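How Does a Robot Team Plan Its Shopping?

When you want a new bicycle, you count your savings, look at the price, and maybe you wait for your birthday. Grown-ups who work with robots must do the same thing. They have a bag of money called a budget, and the budget always has a bottom.

In this chapter we will follow the planning of one robot table. The team that wants it works in a town called Banlow. They call their project Tai. They want two robot arms that can learn to tidy small things from a bathroom, such as toothbrushes and bottles.

What is a budget?

A budget is a plan for money. You write it before you go to the shop, not after. On one side you write how much you have. On the other side you write each thing you need and what it costs. Then you add up the second side. If it is bigger than the first side, you must change something.

The Tai team had 1,231 coins to spend on everything except the arms. (We will say coins in this book, so that children in every country can follow.) The arms were already paid for by the company Wurkar, where the team works.

The big things and the small things

Most people think first about the arms. This is natural, they are the exciting part. But an arm can do very little alone. It needs a strong place to stand. It needs a hand, which is called a gripper. It needs cables for electricity and for messages. And it needs something to pick up!

So the team made a list. The table and the metal frame together cost 597 coins. The two grippers came from a shop named Kesero and cost more than the team had hoped. The cables cost 118 coins. Small objects for practice cost 75 coins.

Can you find how much was left for the grippers? First add 597, 118 and 75. You will get 790. Now take 790 away from 1,231. The answer is 441 coins, and this had to be enough for both grippers and for any surprise.

Surprises belong in the plan

A cable can break. A screw can get lost under a cupboard. If you spend your last coin on the first day, you have no coin for the second day. For this reason a good planner keeps a little money to the side. The Tai team kept 41 coins. This means they could pay 400 coins for the grippers, or 200 coins for each one.

Measure before you buy

Money is not the only thing to plan. You also need to know if everything will fit. The team drew the table on a big paper and marked where each arm would stand. If the arms are too far from each other, they cannot both reach the middle. If they are too close, they can bump. It costs nothing to move an arm on paper.

They also asked these questions:

How long must each cable be, if the arm bends and stretches?
Where will the cables lie, so that they do not hang over the work?
Is there enough floor to walk past the table? 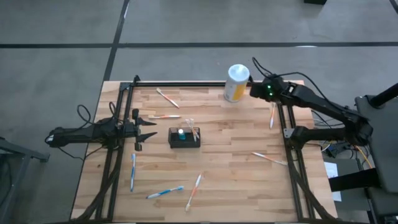 Page 14

Two arms share one wooden table, and a black metal frame goes around it. Look at how many cables there are! Every one is a line in the budget. The toothbrushes and the wire basket are on the list too, with the practice objects.

Why buy several toothbrushes and not only one? A robot that has practiced with one toothbrush, always in the same place, may have trouble when the toothbrush lies another way. It is better to have more of them, and to put them down in different directions. Toothbrushes are cheap, so this is a part of the plan where a few coins can help a lot.

Try it yourself

Imagine you must buy the things for a robot that sorts pencils. You have 75 coins. Write down what the robot needs on its table. Give each thing a price, and add the prices together. Did you remember a box for the pencils? Did you keep some coins for a surprise?

Words to know

Budget: a plan for how to use money.
Gripper: the hand of a robot arm.
Frame: strong bars that hold the parts of a machine in their place.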